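Table menu

6 min read

A table menu is a list of the food and drink a restaurant, cafe or bar has for sale, kept at the table itself so that guests can read it whenever they please. It may lie flat, lean against the sugar bowl, hang from a little hook or stand upright in a holder made for the purpose. The table menu is a close relative of the handed menu, which a server brings and later takes away, and of the wall menu or chalkboard, which everybody in the room reads together. Many places use all of these at once, with the full list handed out at the start of the meal and a shorter one, usually for drinks and desserts, left standing where people can be tempted by it.

Origins

For a very long time, people who ate away from home had no need of a menu at all. An inn served what was in the pot, at the hour when it was ready, and travelers sat down together and shared it. The host might call out the dishes, and that was plenty. Written lists did exist at grand banquets, but they were mostly meant for the kitchen and the household staff, who had to know what followed what.

The habit of giving each guest a choice, with a price beside each choice, grew up with the restaurant as we know it, in the cities of Europe in the late eighteenth century. Early lists could be enormous sheets, closely printed and a little hard on the eyes by candlelight. As eating out became more ordinary during the nineteenth century, the lists became smaller and cheaper to print, and it became practical to leave one on every table instead of sharing a few among the whole dining room.

Hotels and railroad dining rooms did a good deal to spread the custom. Their guests came and went at odd times, often in a hurry, and a card already waiting at the table saved a few minutes for everyone concerned. Printed cards of this kind were often changed daily, and many were carried off as souvenirs, so a good number of them survive today in scrapbooks and attic boxes.

Forms

The simplest table menu is a single card. Heavier paper holds up better, and a coat of varnish or a sleeve of clear plastic will keep off the worst of the coffee rings. Folded cards, often called table tents, stand up by themselves and can be read from two sides, which makes them a favorite for seasonal drinks. They are light, though, and an open door on a breezy afternoon can send a whole row of them to the floor.

Upright stands came into wide use as plastics grew cheaper in the twentieth century. Some are a single bent piece of clear material with a slot for the sheet, and others have a wooden or metal base with a groove cut into it. The great advantage is that the sheet can be changed in a moment while the holder goes on for years. The drawback, as any cafe owner will tell you with a sigh, is that a stand takes up room, and on a small table it is forever being moved to make space for plates.

Menus under glass are an older idea that has never quite gone away. A sheet is laid on the tabletop and covered with a pane, so that it can't be lost, torn or taken home. Changing it is a chore, however, and the glass has to be kept very clean if anyone is to read through it.

Layout and wording

Most lists follow the order of the meal, beginning with small dishes and ending with sweet ones. Drinks may come first, last or on a separate sheet. Coffee houses tend to group their drinks by type, with hot coffee, iced coffee, tea and chocolate each under a heading, and sizes set out side by side.

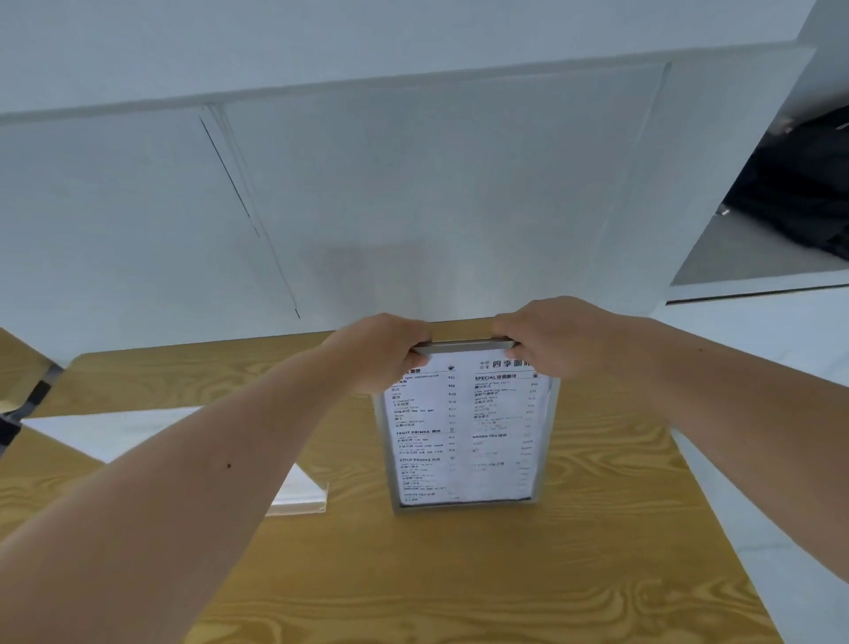
The number of columns makes more difference to a reader than one might think. A single column is calm and easy to follow, but it runs out of page quickly, and a long list of drinks may have to be squeezed into small type. Two columns give a better use of the sheet and let the owner keep families of items together, an arrangement seen on the white menu sheet in the gray-bordered stand, which has the title "四季咖啡" (Four Seasons Coffee) and a small logo at the top. Three or more columns are best kept for large boards, where the reader stands farther back and can take in the whole width at once.

Wording has its fashions too. There have been periods when every dish was given a grand name, preferably in French, and others when a plain list of ingredients was thought more honest. Menus for neighborhood places have generally stayed somewhere in between – a familiar name, a short line about what is in the dish, and the price. Where many visitors read another language, a second version may be printed on the back or placed underneath each item in smaller letters.

Care and replacement

A table menu is handled by a great many people in the course of a week, and it needs regular wiping. Plastic sleeves are cleaned with a soft damp cloth, and the corners deserve special attention, as crumbs and sugar like to gather there. Rough cleaning pads leave scratches that turn the surface cloudy over time.

Paper sheets inside a holder usually fade before they wear out, especially near a sunny window. Many owners print a fresh set in January, when prices are looked over and the holiday drinks come off the list, and keep a few spares in a drawer for the rest of the year.

See also

Chalkboard menu
Coffeehouse
Place card
Table setting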